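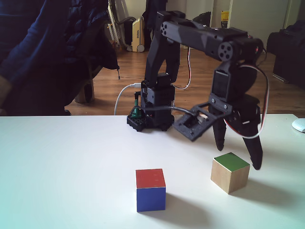 Drelberg Nitard table review: seven months with the white one

By Shona Harawira

We bought the Nitard in the white finish because our old dining table had split along a join and we needed something before visitors came. It cost $260 from Mercado, with delivery on top. Drelberg also sells it in black and in a plain timber colour. I haven't used either of those, so everything in this review is about the white.

The table gets used for meals, homework, sewing and whatever else is going on. There are four of us in the house most of the time.

Delivery and packaging

It came in a single flat box which was too heavy for one person. The driver left it at the bottom of the steps and my neighbour Warrick Dunstan helped me get it up to the house. If you live on an upper floor, ask Mercado about carrying it inside before you order. They do offer this but it isn't mentioned on the checkout page.

The top was wrapped in foam with cardboard corners and arrived without a mark. One leg had a small scuff near the foot. I sent a photo and was offered a replacement leg or a small refund. I took the refund, as the scuff faces the wall.

Putting it together

The instructions are drawings only. They are clear except for the step with the cross rail, where the drawing doesn't show which way round the rail goes. The side with the recessed holes faces inwards. I put mine in the wrong way and had to take out two legs to fix it.

There are 24 bolts, all the same length, and a hex key is supplied. The key is soft and the corners started to round off before I had finished, so I used one of my own for the rest. Leave all the bolts slightly loose until the table is upright, then tighten them in turn. It took me most of an evening, including the mistake with the rail.

You need a clear bit of floor to build it on, as it goes together upside down. Lay a blanket under the top. Two people should turn it over, lifting by the frame and keeping the weight off the legs.

How steady it is

For the first month it didn't move at all. After that I noticed a slight rock when someone leaned on one end. Tightening the bolts cured it, and I have done the same again once since. The feet can be screwed up and down a small amount, which was enough for our kitchen floor.

Sewing is the hardest thing we ask of it. My machine is an old heavy one and at full speed I can feel some shaking through the top, more in the middle than at the ends. It isn't enough to spoil a seam. I now sew at the end nearest the window and don't notice it.

The surface

The white has a slight gloss. It is pleasant to write on and small things slide across it easily. Under a ceiling light you get some glare, and I would have preferred a flatter finish. In daylight it is fine.

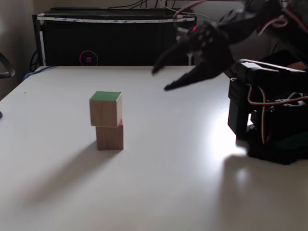

Stains and cleaning

Most things come off with a damp cloth. Tea, tomato sauce and felt tip were all fine if wiped up the same day. Turmeric was not. A drop of curry left overnight made a yellow spot which faded over a couple of weeks but can still be found if you know where to look. Bicarbonate of soda helped a little.

Don't use a cream cleaner. I tried one on a patch near the edge and it took some of the shine off. Washing-up liquid in warm water does the job.

We use mats under hot dishes. Drelberg's leaflet says the top will stand a hot cup, and we have had no rings from mugs. I haven't tested it with anything hotter and don't plan to.

Crumbs, pencil dust and hairs all show up on white. We wipe the table more often than we wiped the old one. My sister-in-law, Kirsty Rakena, has the black version and says that hers shows every fingerprint, so I'm not sure you gain anything by changing colour.

Scratches

There are a few fine ones where a plate was dragged. They can only be seen with the light coming from the side. The edges have held up well, apart from one small chip where a chair back hits the same place each time. I touched it in with white enamel paint.

What I'd change

A better hex key and a clearer drawing for the rail. I'd also like the cross rail set a bit higher, as tall people catch their knees on it when they sit at the end.

Would I buy it again?

At this price, yes. Droto makes a similar table with a thicker top, and I would look at that one if you do a lot of sewing or other heavy work. For meals and homework the Nitard is good enough.

Updated 9th February: the bolts needed tightening again, this time only at the window end. The chip hasn't got any bigger.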